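November, packing notebook, second entry of the morning

Started at 8:30 with tea and good intentions. The job for today is the small soft stuff, which I have been putting off all week because it looks like the easy part and never is. Books are easy. Books are rectangles. A plush toy wants to be wherever you just put something else.

Canan and I agreed last night that the bed is the best place to work. The floor in there is hard on the knees, and the round marble-top table is too small for a box once people have put their snacks and water on it (and they always do, I include myself). So the box goes on the bed, pink sheet left on underneath, wrinkles and all. Ánh La wanted to strip the bed first and do it properly on the bare mattress, but the sheet has to be washed anyway and I like being able to see what has rolled out of reach. Pink is a good color for that.

Our order so far, for whoever picks this up after lunch: the big fluffy roll goes in first, at the far end, pushed right up against the cardboard. It holds its place and gives everything else something to lean on. Then the plastic-wrapped pieces next to it, standing up if they will stand. Small things go toward the front, where you can still get a hand in and shuffle them.

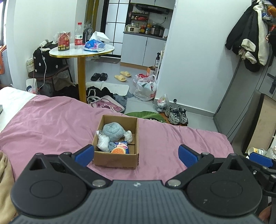 I tried it the other way around in the Buten box, little things first and the big plush squashed down on top, and I had to take the whole lot out again. The top bulged so badly that the tape wouldn't hold, and Fredy Espinoza, who was only passing through to look for his charger, ended up sitting beside me on the bed for half an hour sorting it all into piles. He is very patient. He is also very opinionated about tape, and I now know more about tape than I did.

A question for Canan: do we leave the twisted ends on the wrapped items, or fold them down? I have been leaving them, thinking they would squash flat under the flaps, but a stiff one could poke at its neighbor all the way to Arnine. My vote is fold them and add one turn of paper. Tell me if you'd prefer otherwise, I don't feel strongly.

Weights. Ayuba brought up the kitchen scale, bless him, and we did a few of the plush pieces for the shipping form before they went in. The heaviest came to 300 grams and the lightest to 52. The first soft box, sealed and labeled, was 1556 grams, which is nothing at all for the size of it! We pay by size, so from now on I want the corners filled. Socks would do, or the thin scarves from the hall closet.

11:15. Stopped for a snack. Thu Ông called to say the Đàm shelf can wait until the weekend, which is a relief. She also asked that anything with a face go in face up. I laughed, and then I went back and turned two of them over.

Still to do: cut more paper, find the good marker, ask Ayuba where the second roll of tape went. Don't close up any soft box until Thu has been through it, she is missing a small one and thinks I packed it.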